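Project report, group 2: Does "sleep hygiene" advice do anything for first-year students?

Zsófia Bárány and Vsevolod Yurchenko, supervised by Yaa Mensah

We picked this topic in June after the campus health office handed out a leaflet promising better sleep in two weeks. It gave no source. We wanted to know if students who followed the tips slept any better than students who ignored them.
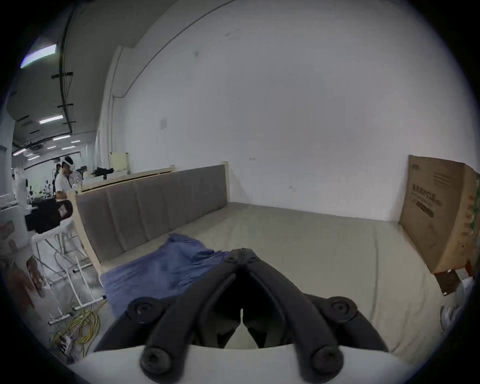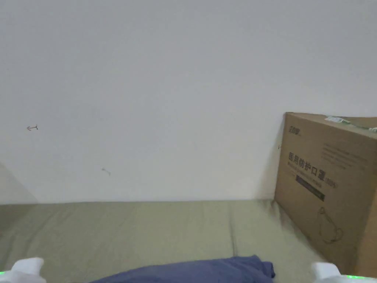 *Fig. 1 and 2. Bed, and the wall beside it.*

## What we did

We sent a survey to roughly 500 students living in Melnychuk Hall and got 132 usable replies. It asked about bedtime, screens, coffee and how rested people felt in the morning. Lesia Zakharchenko helped us with the wording.

## What we found

Not much. Students who kept screens out of bed said they felt a bit more rested, but they also had fewer early classes. Once we split the replies by schedule, the gap mostly went away. Coffee after dinner made no clear difference — which surprised Vsevolod, who had bet on it.

## Problems

- All of it is self-reported. People are bad at guessing how long they slept.
- Students who sleep badly may be more likely to answer a survey on sleep.
- The Starnulura app scores some people sent us can't be checked, so we left them out.

We would not tell anyone to throw the leaflet away. We would ask the office where "two weeks" came from. Our email about that has not been answered.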